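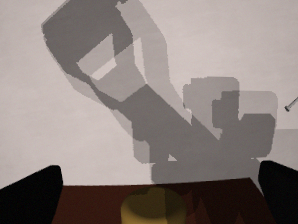 How long should I let fresh plaster dry before I put the first coat of paint on it?

Until the whole wall has gone one even pale color with no dark patches left, and in a normal heated room that usually means three to four weeks.

marlina_m
Thank you for starting this one! We had the back bedroom skimmed in August and I have been walking in every morning with my coffee to look at it like it was a cake in the oven. The plasterer said ten days. My mother said two months. I'm on day 15 and there is still a darker strip down by the baseboard, so I suppose I have my answer, but I would love to get the crib in there before my sister visits.

arunas_k
Wait for the strip to go, Marlina. I painted our hallway too early because the corners looked fine to me, and by spring it was peeling off in pieces as big as my hand. Ülle still brings it up. Open the window a few inches during the day and leave the heat alone.

clotilde_collet
I'm going to disagree a little, with love. A thin skim over old drywall isn't the same animal as two full coats on brick. I've painted a skim at day nine plenty of times and never lost a wall. What matters is the first coat – thin your flat paint with water, let it soak in, and keep anything shiny or washable away from it until later.

arunas_k
Nine days in your house maybe, you live somewhere dry! We're by the water and it's a different story.

clotilde_collet
Fair enough, I hadn't thought of that.

zydrunas
Does anybody run a dehumidifier to hurry it up? Our dining room cost 903 to plaster and I don't want to ruin it by being impatient.

ulle_kutt
Go easy with it, dear. My brother ran one day and night and got fine cracks all over the ceiling. A fan on low in the doorway was plenty for us the second time.

marlina_m
Okay, fan on low it is, and the crib can stay in its box. Clotilde, how much water do you add for that first coat?

clotilde_collet
I go by the can first, and if it doesn't say, one part water to four parts paint. Put an old sheet down, it drips like crazy.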